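Delivery Van Walkaround, Hetville Depot
Inspected December 3, 2018
Vehicle: Van 14, the one with the heater

Mark each line OK, Fix or Park It. Comments go under the line they belong to. Drivers who write "fine" in every box will be handed the clipboard for Van 9.

OUTSIDE

1. Tires, tread and pressure – OK
Front left was a little low and has been topped up. Spare is present. The jack is also present, under a drift of "Sorry we missed you" cards going back to March.

2. Headlights, brake lights, turn signals – Fix
Right rear turn signal blinks at double speed, which the driver describes as "eager." Bulb ordered.

3. Mirrors – OK
Passenger mirror has been glued once already. The glue is holding up better than the mirror did.

4. Sliding door – Fix
Closes on the second try. Drivers on the Dlamini Street route make around 90 stops a day, so that is a lot of second tries. Track needs cleaning and one new roller. Please stop using your foot.

5. Rear step – OK
Grip strip replaced. Do not step on it while holding more than one parcel, however long the walk to the porch is.

CAB

6. Seat belt – OK
Latches and releases. Wear it between stops, including the short ones. The short ones are where we had the mailbox.

7. Horn – OK
Loud. Tested indoors, with apologies to the sorting floor.

8. Dashboard clear of loose items – Fix
Removed: rubber bands, a half sandwich, dog biscuits. The dog biscuits may come back in a closed container. The sandwich may not.

9. Scanner cradle – Park It
The Plara cradle lets go of the scanner on left turns. A driver reaching into the footwell for a scanner is a driver looking at the footwell. Van stays in the yard until the bracket is changed. The taped version does not count as changed.

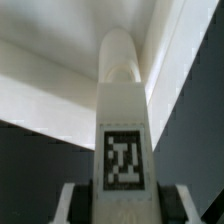 CARGO AREA

10. Shelves bolted down – OK
All bolts tight. Shelf 3 has a bend in the lip, noted last time and the time before. It is now considered a feature.

11. Load straps – Fix
One strap frayed near the buckle. Throw it out. Do not tie a knot in it and hang it back up, as somebody has plainly done with its neighbor.

12. Heavy parcels on the floor – OK
Anything over 40 pounds rides on the floor against the bulkhead. Cat litter counts. So do the boxes marked "pillows" that turn out to hold kettlebells.

13. Hand truck – OK
Vata hand truck, both wheels turning, one of them quietly. A drop of oil would help.

PERSONAL GEAR

14. Vest, gloves, ice cleats – Fix
Vest and gloves in the van. Cleats missing their bag and one of their pair. New set signed out from the supply cage. Cleats come off before you drive – the pedals are already worn enough.

15. Dog spray – OK
In date, and kept in the door pocket where a hand can find it. It was stored beside the windshield cleaner until this morning. They are similar bottles.

RESULT

Van 14 is parked pending item 9. Route moves to the spare van, which has no heater and a radio that gets one station. Turn signal, door roller and strap to be done in the same visit so we only fill in the repair form once.

Reinspect before it goes back out. Sign the sheet in pen, on the line, with your own name.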